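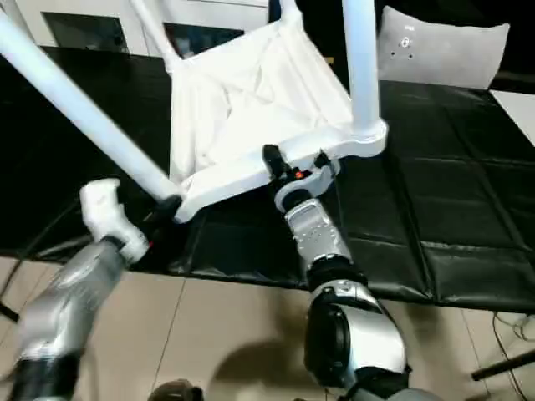
Part 2. Turning the stool over, fitting the legs and checking the underside

This part is for the Estura stool with four legs. It is the same for the first assembly and for the later checks. If your stool came already assembled from the shop, go directly to "Checking the base frame" and begin with step 1 there.

Please read all the steps one time before you start.

What you need

A table or a low platform that is larger than the seat on all sides
A mat or a thick cloth to cover it
The rubber mallet from the Clevari tool bag, or any mallet with a soft head
A dry cotton cloth and a soft brush
Warm water with a little washing-up liquid
A good lamp or daylight from the side

Do not use a steel hammer. Do not use acetone, chlorine or scouring powder at any time on the stool, also not on the feet.

Preparing the surface

1. Choose a place where you can walk on at least two sides of the table.

2. Wipe the table top. Look for sand, staples and dry glue.

3. Lay the mat on the table. A padded mat is best. If you only have a cloth, fold it double and pull it flat with both hands. Some small creases do not matter, but a thick fold under the corner of the seat will make the stool rock while you work.

4. Check that the mat or cloth does not slide. Push it with your palm. If it moves, put a piece of anti-slip net under it.

Note: A dark mat makes the work easier. The white plastic is clearly seen against it and so are the small parts, for example the end caps, when they fall down.

Note: If the cloth hangs over the front of the table, keep the hanging part short enough that you do not step on it.

Turning the stool over

Caution: Always hold the stool by the seat frame. Do not lift it by one leg, and do not swing it round by a leg. The joint between the leg and the frame is strong when the weight comes from above, but it is weak against twisting.

1. Stand in front of the table with the stool on the floor before you.

2. Take the seat frame with one hand on each side, near to the corners. The thumbs are on top and the fingers go under the rail.

3. Lift the stool to the height of the table. Place the edge that is farthest from you on the mat first.

4. Tip the stool slowly until the seat is flat on the mat and the legs point up. Keep both hands on the front rail until it is lying still.

5. Turn the stool so that one side of the seat is parallel with the front edge of the table.

If the stool is too heavy or too wide for you, ask a second person. The second person should stand at the opposite side and guide the seat, and should not pull on the legs.

Fitting the legs

You can skip this if the legs are already in place.

1. Put the four legs beside each other on the mat. They are the same length. Compare them before you go on. If one is shorter, it belongs to the children's model and you must contact the seller.

2. Look at the upper end of each leg. There is a small raised line on one side. This line must point to the middle of the seat.

3. Push the first leg into its corner with your hand and turn it a little from left to right until it goes down to the collar.

4. Fit the leg in the opposite corner next, and then the two that remain.

5. When all four are in, knock two times on the foot of each leg with the mallet. Knock straight down along the leg.

6. Hold the leg near the foot and try to pull it out. It must not move.

Note: The legs stand slightly outwards. It is correct that they do not look parallel.

Note: In a cold room the plastic is stiffer. In January, when the box has been in a garage or in a car, let the parts lie indoors overnight and fit the legs the next day.

Checking the base frame
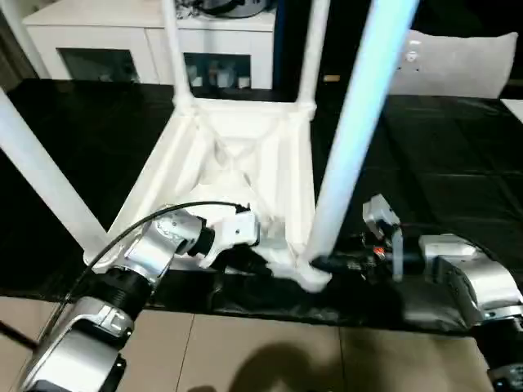
Figure 2. White stool on a table with black cloth: four long legs and the base frame, with angled ribs and X-shaped bracing in the middle.

The frame carries the load from the seat to the legs, so this is the most important check. Do it one time every month in places with many users, and 4 times a year at home.

1. Put the lamp to the side and low. With the light from above you will not see fine cracks in white plastic.

2. Begin in the middle, where the two braces of the X cross each other. Move your fingertip slowly over the crossing. You should feel a smooth surface.

3. Follow each brace outwards to the corner. Look at both sides of it.

4. Check the angled ribs in the same way. Brush away dust from the bottom of the pockets between them.

5. Go on to the four corners. Look all the way round the place where the leg joins the frame.

6. Put one hand on each side of the frame and press them lightly against each other. Listen for a clicking sound. A new frame gives no sound. A frame which clicks must be opened at that corner and cleaned, and then you do the test again.

What you can find, and what to do:

White line that you can feel with the nail: a crack. Take the stool out of use.
White line that you cannot feel: a mark from moulding. It is harmless.
Yellow colour on one side: sunlight. It is harmless, but move the stool from the window.
Leg that turns by hand: knock it in again as described above. If it turns again after one week, order a new leg.
Dull area near a corner: often old cleaning product. Wash with warm water and look one more time.

Caution: Do not repair a crack with glue or with tape. The repair can hold when you test it with the hand and open when a person sits down. The permitted load of 78 kg is only valid for a frame without repairs.

Cleaning the underside

It is practical to clean when the stool is upside down already.

1. Brush the ribs and the corners dry first.

2. Wring out the cloth well in the warm soapy water. Wipe the frame from the middle and outwards.

3. Wipe the legs from the frame up to the feet. Do not forget the inside of the legs, where dirt from shoes collects.

4. Go over everything with clean water and then with the dry cloth.

5. Leave the stool with the legs up until the corners are dry. Water that is standing in the corners will run down on the floor when you turn the stool.

If there is a loose cover on the seat, take it off before you wash. The cover has its own washing label.

From the readers' pages
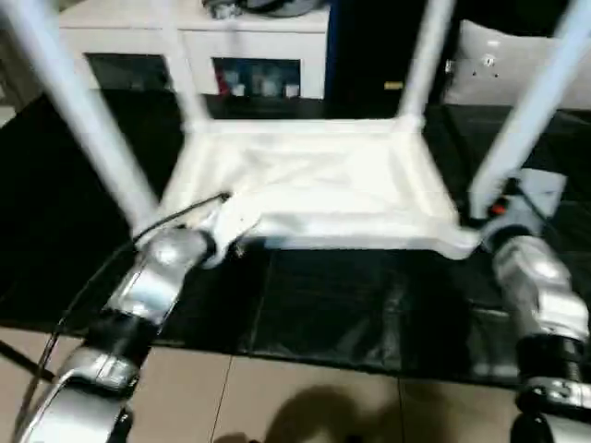
Widad Bitar | Workshop notes, Peltonen customer guide

Several customers have written to us about the moment when the stool must go back to its feet, and the manual has until now been too short on this point. I have therefore put down the way we do it ourselves. Oskari Nurmi in our spare parts department has read it and corrected the order of steps 3 and 4.

1. Move the tools, the lamp and the bowl of water away from the table.

2. Stand at the side where you have the most space behind you.

3. Take hold of the seat at the two corners that are nearest to you, one hand on each corner, close to where the legs begin. Hold the frame and not the surface inside it.

4. Raise the near edge a little from the mat. Feel if the far edge stays where it is. If it slides, put the stool down and arrange the mat again.

5. Tip the stool over on its side, and stop there. Move your hands to a new grip on the frame.

6. Lift it from the table and lower it to the floor. Let all four feet come down together if you can.

7. Press on each corner of the seat in turn. A stool which rocks on a flat floor has most often one leg that is not fully down.

Tiled floors are a common reason for questions. The foot can stand just in a grout line, and then the stool rocks although all the legs are correctly fitted. Move it by a hand's width and press again before you take out the mallet.

Pirjo Tuominen asked if the surface inside the seat frame can be pressed down by hand when it looks a little wrinkled. Yes, with a flat palm and from the middle towards the rails. Do not pull it with the fingers and do not use an iron or a hair dryer.

Another reader, Joonas Kinnunen, stores his stools upside down on a shelf for the winter. This is fine. Put a cloth between the seat and the shelf, and do not stack other things between the legs.

Ordering parts

Legs, end caps and complete frames are ordered by article number. The leg for the white model is article 1,864. The frame has its number moulded on the inside of one rail, and you must turn the stool over to read it. Watine anti-slip mats fit under the usual table sizes and can be cut with scissors.

Please write the colour in the order, also when it is white. Old feet and caps go in the plastic recycling.

Continue to Part 3, Seat covers.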